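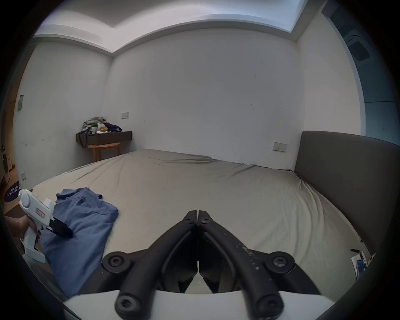

The letter that says your house is worth more than you think

If you own a place on the Durbridge side of town, you probably got the same letter I did. Cream envelope, fake handwriting on the front, a first name at the bottom. It says a buyer is "actively looking on your street" and would pay cash, no repairs, no showings. My neighbor across the road got one too. So did the vacant lot next to her, which as far as I can tell is not a house.

I called the number. The person who picked up was pleasant and could not name my street without asking me first. She did say an outfit called Skeltel "handles the paperwork," and that an offer could be in my inbox by dinner. It was. No one had been inside. No one had driven by, or if they did they missed the roof, which is the first thing any honest buyer would bring up.

Now, I'm not against selling for cash. If you have inherited a place three states away, or you're behind on the mortgage and the clock is running, a quick sale at a low price may be the best deal you can get. People in that spot know they are paying for speed. My complaint is with what gets mailed to everybody else.

Read the contract before you get excited about the number. Mine ran to 17 pages and the number was on the first one, in large type. On page nine the buyer gets an inspection period during which they can walk away for any reason. On page 11 they can "adjust" the price after that inspection. On page 12 they can assign the contract, meaning sell it, to someone I have never heard of. I can't walk away at all. I asked about this and was told it was standard. Standard for whom?

Then there are the fees. The letter says no commission, and that is true in the sense that the word commission does not appear. There was a "coordination fee" of $2,335 and a "title convenience charge" of $280. I asked what was convenient about it and was promised a call back. That was in July.

Catherine Lindsay, who closed sales for almost 17 years before she retired to Ila, looked over my copy at her kitchen table. She had seen the same form with three different company names on it. Her view is that most of these firms never plan to own your house. They tie it up cheap, shop the contract around, and if no one bites they let the inspection period run out and you have lost a month. 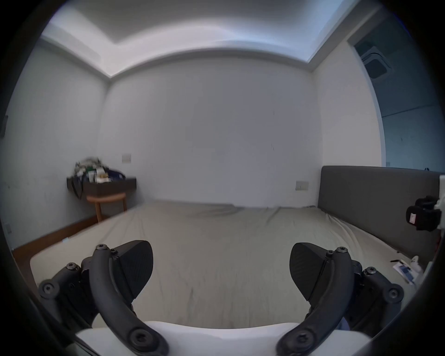

She also said the opening offer is meant to be high. It gets you to sign and stop talking to other people. The cut comes later, once you've told your kids and started packing, and it tends to come with a very sad phone call about the foundation.

A few things she would do before signing anything like this:

- Ask for proof of funds in the buyer's own name, dated this month.
- Cross out the assignment clause and see what happens.
- Insist on earnest money that becomes yours if they back out after a set date.
- Get a price opinion from two local agents. It costs you nothing and you don't have to list with either one.
- Have your own lawyer read it. Someone you picked.

I tried the second one. I crossed out the clause, initialed it, and sent the thing back. The reply took four days, and said the buyer had "moved in another direction." So much for actively looking on my street.

The agents have been mailing too, I should say, and I don't take their postcards at face value either. One from the Karamanlidis office claims homes here sell in a weekend. The house behind me has had a sign out since summer. Everybody in this business has a reason to want you to move, and the one with the nicest envelope isn't doing you a favor.

If you have sold to one of these companies and it went fine, write in. I mean it. I'd like to see the closing statement along with the story, with the account numbers blacked out, and I'll run it in the next issue.

- Hamish Semple

Posted 21/12/2022

Print this item | E-mail this item
Shares: 280 | Comments: 3

tess_w
We sold my dad's place this way and they dropped the price two days before closing. By $2,549, which is such a weird number that I figured somebody's software picked it. We took it because the movers were booked.

Orrin
Not all of them are crooks. Mine paid what they said. It was a low number but it was the number.

backporch
Does crossing out the clause hold up if they don't initial it too? Asking before I send mine.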